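Skadstead Community Hall — winter walk-through, January 19, 2026
Inspected by: Witold Piątek

Comments first, because there is so much good news this time!

1. Exits and routes — PASS
Both doors open fully and the hallway to Makowska Room is clear end to end. In November I had to climb over stacked chairs. What a difference!

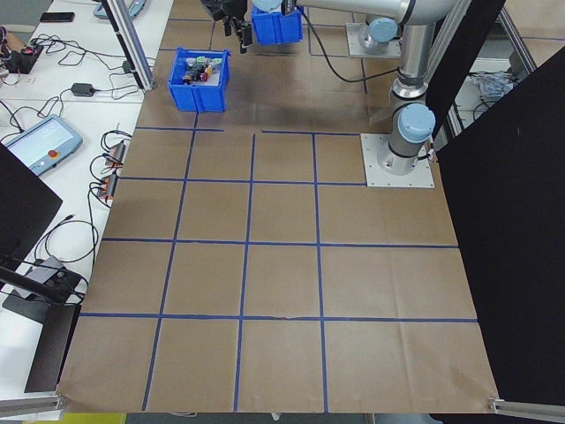
The outside ramp has fresh grit on it and the handrail no longer wobbles. Please keep the grit box topped up through the thaw.

2. Fire extinguishers — PASS, one note
All tagged and at full pressure. The one by the kitchen hangs too high for shorter people. Lower it to the second bracket.

3. Emergency lights — FAIL
The stair light died after 80 minutes on test. We want 135. New battery ordered from Arner, and I'll retest as soon as it's in.

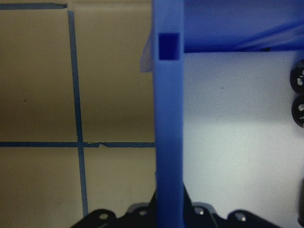

4. Kitchen — PASS
Hood filters are spotless, lovely work. Gas shutoff turns easily. The first aid kit needs burn gel and small bandages.

5. Storage and work surfaces — PASS
Nothing heavy above shoulder height, and the basement shelves are now screwed to the wall — I pulled hard on every one of them.

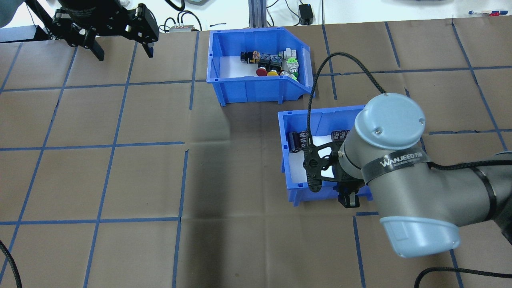
Small parts kept in blue bins, tabletop marked out with blue tape.

6. Main hall — PASS
Capacity sign (300) is up and readable from the door. Loose floorboard near the stage is fixed.

Still open: stair light, extinguisher height, first aid refill. Copy goes to the Mallusberg office.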